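5.2 Garment Sorting and Folding

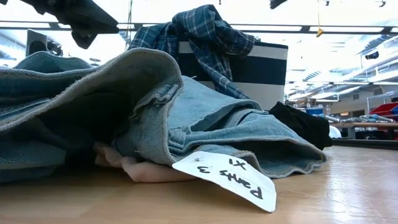 Figure 7. Folding station with a mixed pile of garments. The denim item carries a handwritten paper label reading "Pants 3".

Of the chores covered in this paper, folding is the one most often presented as nearly solved. We do not think the evidence supports that. Most published results start with a single garment, laid out flat or dropped in a shallow heap, on a surface where nothing else competes for attention. A household pile seldom looks like that, and the pile in Figure 7 is still an easy one by household standards.

The denim in the figure shows why starting conditions matter. The garment rises off the table in large loops, with a dark hollow under the main arch. A planner that relies on finding corners has few to work with. The thick hem is easy to pick out, but it curves over the arch and back down to the table, and following it gives little hint of how the remaining layers are stacked. A pale pink-peach fabric lies partly underneath. Whether a system treats that as a second item or as part of the first decides everything that comes after, and in our runs it was often decided wrongly.

We ran 440 folding trials at the Nolside site using the Makoter control software, with garments from the Gwynne clothing set. A trial began with the garment in a crumpled state and ended when the system reported completion or when 12 minutes had passed. We did not reset a garment by hand once a trial had started. Earlier work has sometimes allowed this and counted the result as a success, which makes comparison difficult.

Three problems came up repeatedly. The first was layer separation. Pinching a fold of heavy cloth from above picks up however many layers happen to be there, and the system had no dependable way to tell one from two. With shirts this usually cost a few extra attempts. With jeans, where seams and hems are stiff, the extra layer tended to drag the whole garment across the table and undo earlier progress.

The second problem was clutter. When a neighboring garment touched the target, the segmentation step would merge the two, and the planner would then choose a grasp point on the wrong one. Differences in color helped less than we had hoped. Shadows inside a fold can look like dark cloth, and black cloth can look like a shadow. Glare on a glossy tabletop made the boundary between cloth and table harder to find as well. We tried changing the exposure settings between trials and saw no steady improvement.

The third problem was knowing when to stop. The system scored its own result from the outline of the garment as seen by the camera. A pair of pants with one leg bunched inside the other can have a tidy outline. Several trials logged as complete would not have been accepted by anyone putting clothes in a drawer, and we have recorded these as failures. Readers comparing our figures with those of the Ketance project should note that Ketance used the outline score alone.

Speed deserves a separate comment. Even where the final fold was acceptable, a typical run on denim took far longer than a person needs for the same item. It has been argued that this is unimportant if the machine can work unattended. That argument assumes that it can be left alone, and our operators stepped in often enough to end trials early that we would not make the claim. A 60-minute session without supervision was attempted once, in September, and was stopped before the end when a garment was pulled off the table.

The labels also raise a point about test design. Paper tags like the one in Figure 7 make records easier to keep, but they add a bright, stiff shape to an otherwise soft object. A learned model may come to use the tag as a landmark. We did not run a full comparison with the tags removed, and until that has been done our own success rates should be read with caution, along with those of other groups that tag garments in a similar way.

Section 5.3 applies the same scoring rules to table clearing.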